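転倒事故の現地検分チェックリスト(コメント付き・7月版)

Sayce法律事務所の調査担当をしています。人身傷害のチームに入ってからは、机にいるより他人のビルの階段にしゃがんでいる時間のほうが長いくらいです。このリストは、店舗や集合住宅で転んでけがをした依頼者のために現地を見に行くとき、私が実際にクリップボードに挟んでいるものです。事務所の正式な様式は別にあるんですけど、あれは裁判所に出す報告書の項目に合わせて並んでいて、現場で上から順に埋めようとすると階段を何往復もする羽目になります。なので歩く順に並べ替えて、余白に書いていたコメントもそのまま打ち込みました。

法律の助言ではありませんよ。通知期限や時効は地域によっても、相手が民間か自治体かによっても違うので、そこは必ず担当の弁護士に聞いてください。

記入欄は「済」「未」「該当なし」の三択です。空欄はだめ。空欄を見た相手方の代理人がどれだけ嬉しそうな顔をするか、Alun Samuelの証言録取に同席した人なら知っているはずです……。

1. 出かける前(事務所で)

□ 立ち入りの許可を書面で取ったか
メールでも可。電話だけで「どうぞどうぞ」と言われて行って、受付で追い返されたことが二度あります。訴訟になっている場合は、検分の範囲(どの場所、何時から何時まで、測定してよいか、材料を採ってよいか)まで書いてあるかを見ます。「見てよい」と「触ってよい」は別物です!

□ 保全を求める手紙はもう出ているか
防犯カメラの映像、清掃記録、修理の伝票、事故報告書。映像は上書きされるのが早い店もあって、検分の日取りより手紙のほうが先です。私は発送日と受け取りの記録を表紙に貼っておきます。

□ 依頼者の話を自分の耳で聞いたか
受任時のメモだけで行かないこと。「階段で転んだ」と書いてあるのに、本人に聞いたら踊り場の先の廊下だった、というのがWivachのアパートの件でした。あのときはTegwen Lewisが電話で確認してくれたおかげで、間違った階段を丁寧に測らずに済みました(危なかった)。

□ 事故のときに履いていた靴は預かったか
洗わない、拭かない、もう履かない。紙袋に入れて封をして、日付と受け取った人の名前を書きます。ビニール袋はやめてください。依頼者はたいてい親切心できれいに洗って持ってこようとするので、最初の電話で言っておくのがいちばんです。

□ 持ち物
巻き尺、デジタル水準器、照度計、すき間ゲージ、スケール入りのシール、チョーク、筆記具の予備、電池の予備、それと膝当て。膝当ては笑われますけど、一度使うと手放せません。照度計は校正証明のコピーも一緒に。

□ 同じ時間帯、同じような条件で行けるか
事故が夜なら夜に行く。昼に撮った明るい階段の写真は、相手方の味方をします。都合で昼しか入れないなら、そう記録して、夜の分は別に申し入れます。

2. 着いてから最初にやること

□ 到着時刻と天気、立ち会った人の氏名と所属
名刺をもらえるなら名刺。もらえなければ自分で書いて、綴りを本人に見てもらいます。Kanokwan Noiphanさんの名前を私は最初の報告書で間違えて、その後ずっと訂正表が付いて回りました。本当にごめんなさい。

□ 何にも触らないうちに全体の写真
四方から、引きで、それから少しずつ近づく。いきなり滑り止めのアップを撮っても、後で「これはどの段ですか」と聞かれて答えられません。

□ 事故の日から変わったところがないか
塗り直し、新しいマット、やけに明るい電球、真新しい手すり。気づいたら、まず書く。そして立ち会いの人に、いつ替えたのか淡々と聞く。問い詰める口調は禁物で、知らないと言われたら「知らないとの回答」と書きます。後から直したという事実が裁判で過失の証拠として使えるかどうかは別の話で、制限されていることも多いので、そこは弁護士の仕事です。私たちは見たものを残すだけ。

□ 相手側の人との雑談に気をつけたか
おしゃべりな私にはこれが一番つらい項目です。天気と駐車場の話まで。事故の話、依頼者の具合、和解の話は一切しない。代理人が付いている会社の従業員に、検分のついでに事故の事情を聞き出そうとするのは、事務所ごと困ったことになりかねません。 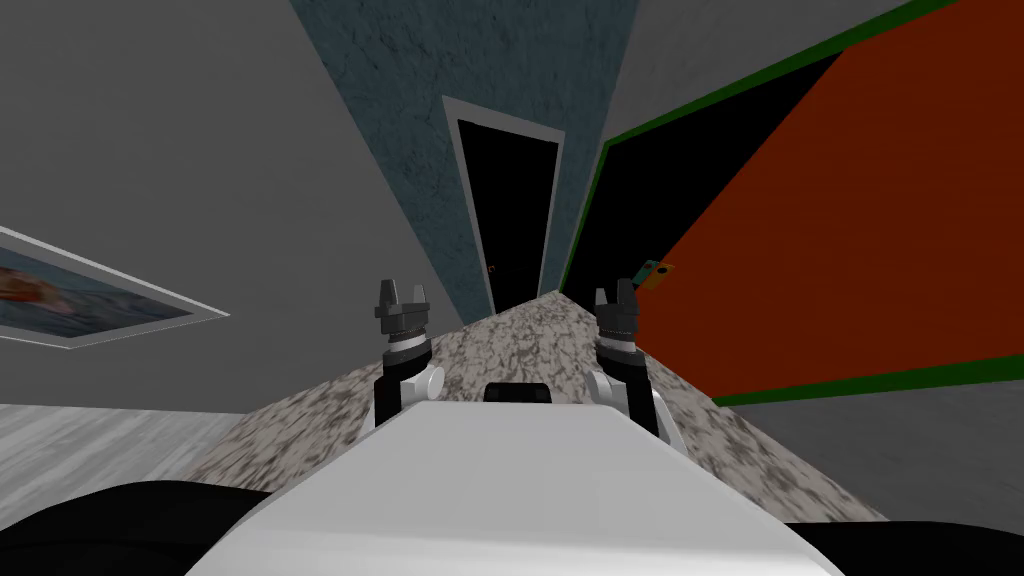 検分に依頼者本人を連れて行ったほうがいいですか?

場所の特定があやふやなときだけ連れて行き、それ以外は別の日に本人から聞いた内容を図面に落としておくのが私たちのやり方です。相手側の前で依頼者がぽろっと言ったことはあとで引用されますし、けがをした場所に戻るのがつらい人もいます。同行する場合は弁護士も一緒に来てもらい、依頼者には指さしで場所を示すだけにしてもらいます。

3. 床と通路

□ 床材の種類と状態
わからなければ「わからない」と書く。タイルの種類を格好つけて断定して、後から専門家に直されるのは恥ずかしいものです。欠け、浮き、反り、継ぎ目の段差は、場所と寸法をセットで。

□ 段差の高さ
スケールを当てて真横から写真。斜めから撮ると高く見えたり低く見えたりして、どちらに転んでも信用を落とします。同じ箇所で三回測って三つとも書いてください。平均だけ書かないこと。

□ 濡れていたか、何かこぼれていたか
検分の日の状態と、事故の日の状態を、同じ欄に書かない! 紙の上で左右に分けておくと混ざりません。右の欄には「依頼者の話では」「清掃記録では」と出どころを必ず付けます。

□ マット
端がめくれていないか、裏がどうなっているか、床に対して動くか。動くかどうかを試すなら、許可の範囲に入っているか見てから。

□ 滑り抵抗の測定
これは私たちはやりません。やるなら専門家を呼びます。Jirellの店舗の件では、外部の技術者の出張費が2,000ドルで、見積もりを見たKevin Mosqueraがしばらく黙っていました。それでも靴底でキュッキュッとやって「滑りますね」と報告書に書くよりずっとましです(新人の頃の私です)。

□ 警告の表示
置いてあるか、どこから読めるか、どの言語か。表示の位置を図面に書き込み、転んだ人が歩いてきた方向から、その人の目の高さで写真を撮ります。私は背が低いので、依頼者が長身のときはEmanuel Filipに頼んでいます。

4. 階段

□ 全部の段を測ったか
転んだ段だけ測ってはいけません。階段で怖いのは高さそのものより、ひとつだけ違う段が混ざっていることです。体は前の段のリズムで足を出しますからね。蹴上げと踏面を、下から順に、左・中央・右で。面倒ですよ。面倒ですが、ここを省いた検分はやり直しになります。

□ 段の番号の付け方を決めて、書いたか
下から数えるのか、上から数えるのか。踊り場を入れるのか。これを書かずに帰ってきた記録が綴りの中で一番困ります。うちは下から、踊り場は入れない、で統一しています。

□ 段鼻
丸まり、すり減り、滑り止めのはがれ。はがれかけのテープは触って剥がさないこと。剥がれたら、それはあなたが剥がしたことになります。

□ 手すり
有無、片側か両側か、高さ、始まりと終わりの位置、ぐらつき。ぐらつきは動画が便利です。音声は切っておくか、黙って撮る。自分の「うわ、ひどい」が入った動画を提出する気まずさといったら。

□ 照明
踏面の上で測ります。照度計を胸の高さで持っても足元の明るさにはなりません。自分の影が落ちない姿勢を探すと、だいたい変な格好になります。前回の階段では踊り場の読みが200ルクスで、下りきったところはずっと暗い、という結果でした。平均すれば普通に見えてしまうので、場所ごとに書いた数字がものを言います。センサー式なら、点くまでの時間と消えるまでの時間も。

□ 適用される基準
建てられた年と改修の年を調べてから。今の基準をそのまま古い建物に当てはめて「違反」と書かないでください。現場のメモには寸法だけ、評価は書かない。「危険」「明らかに」「ひどい」は報告書からも抜きます。形容詞を一個入れると、反対尋問で質問が五つ増える、とAlunがよく言っています。

5. 記録と書類の確認

□ 清掃記録、点検表の現物を見せてもらえたか
コピーだけでなく現物が見られるなら見る。同じペン、同じ筆跡で一か月分がすうっと並んでいる点検表は、それだけで質問したいことが山ほど出てきます。ただしここでも、書くのは「見た目」まで。「まとめて書いたらしい」は私の感想です。

□ 修理の伝票
日付、業者、作業内容、金額。Jirellの件では3,969ドルの床補修の請求書が、事故より前の日付で出てきました。会社側は「床に問題があるとは知らなかった」と答えていたので、一枚の紙で話がずいぶん変わりました。どこにあったかというと、床ではなく空調のファイルの中です。だから関係なさそうな綴りも、開示を求める範囲に入れてもらいます。

□ 過去の事故や苦情の記録
同じ場所、同じ原因のものを中心に。ほかの人の医療情報が混ざっていたら、読み進めずに弁護士へ渡します。

□ 管理の分担がわかる契約書
所有者、借り手、管理会社、清掃会社。誰がその床に責任を持っていたのか。Wivachでは廊下が管理会社、階段が所有者の担当になっていて、転んだ場所がどちら側かで相手が替わるところでした。先ほどの「踊り場の先の廊下」が効いてくるわけです。

□ 保険の通知先
聞ければ書く、聞けなければ飛ばす。現場の人は知らないのが普通です。

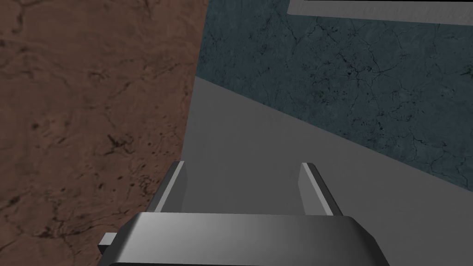 検分の記録は、相手方に全部見せることになるのでしょうか?

弁護士の指示で訴訟に備えて作ったメモは保護されることが多い一方、測定値や写真そのもの、専門家や証人が証言の土台に使ったものは開示の対象になりえます。線引きは地域と事件で違うため、私は最初から全部読まれるつもりで書き、作戦めいたことは現場の紙に一切書きません。弁護士に伝えたい感想があるときは、事務所に戻ってから口で話します。

6. 写真とデータ

□ 元データをそのまま残したか
明るさを直さない、切り抜かない、回転もしない。見やすくした版が必要なら複製で。カメラの時計は出発前に合わせておきます。夏時間のまま一時間ずれていた写真のために宣誓供述書を一通余計に書いた人がいて、はい、私です。

□ 写真の一覧表
番号、撮った場所、向き、撮った人。その日のうちに。翌朝になると、似たような灰色の角がどこの角だったのか、もう思い出せません。

□ 管理ソフトへの登録
うちはFivovに入れています。取り込むときに名前を自動で付け替える設定になっていることがあるので、必ず切ってから。元の番号と一覧表の番号がずれると、直すのに半日かかります。

□ 受け渡しの記録
靴、採取した材料、記憶媒体。誰から誰へ、何時に。自分の机の引き出しから自分の棚に移しただけでも書きます。やりすぎだと思うでしょう? 私も思っていました。

7. 帰る前にもう一度

□ 空欄がないか、立ち会いの人がいる間に見直す
「すみません、もう一回だけ測らせてください」は、その場なら笑って許してもらえます。三週間後に弁護士経由で頼むと手紙が四通要ります。

□ 持ち込んだものを全部回収したか
スケールのシール、チョークの跡。チョークは拭いて、拭いた後の写真も撮る。

□ 自分たちが危なくなかったか
階段を測っていて自分が落ちたら元も子もありません。上り下りする人がいる時間は二人組で、一人は見張り。ヒールは論外、Emanuel、新しい革靴もだめです。

□ 退出時刻

8. 戻ってから

□ 当日中に清書
手書きの原本は捨てません。汚くても、コーヒーが付いていても原本です。清書と食い違っていたら、原本を直さずに、清書のほうに注を付けます。

□ 担当弁護士への口頭報告
予定を押さえてから出かけること。うちのチームは金曜の午後に枠がありますが、急ぎの保全があるときは待たずに電話してください。

□ 追加で求める書類の一覧
現場を見ると欲しい書類が増えます。電球の交換記録とか、マットのレンタル契約とか。思いついた順で構わないので、その日のうちにTegwenへ。

□ 綴りのページ数
最後に全体に通し番号を振って、表紙に総数を書きます。Jirellの検分綴りは69ページでした。分厚ければよいというものではないんですが、あの件では相手方がこちらの寸法を争わずに受け入れてくれたので、膝の痛みも少し報われた気がします。

7月の改訂で変えたところ

「靴」の項目を現地の欄から出発前の欄に移しました。現地で思い出しても手遅れなので。照明の欄にはセンサー式の行を追加。それからKanokwanさんの提案で、段の番号の付け方を独立した項目にしました。前は備考欄に小さく書いてあって、誰も読んでいなかったんですよね。

エスカレーターとエレベーターは別のリストがあります。駐車場用は今Kevinと作っている途中で、車止めの測り方でまだ意見が合っていません。コメントや直しがある人は、印刷したものに赤で書いて私の棚に入れておいてください。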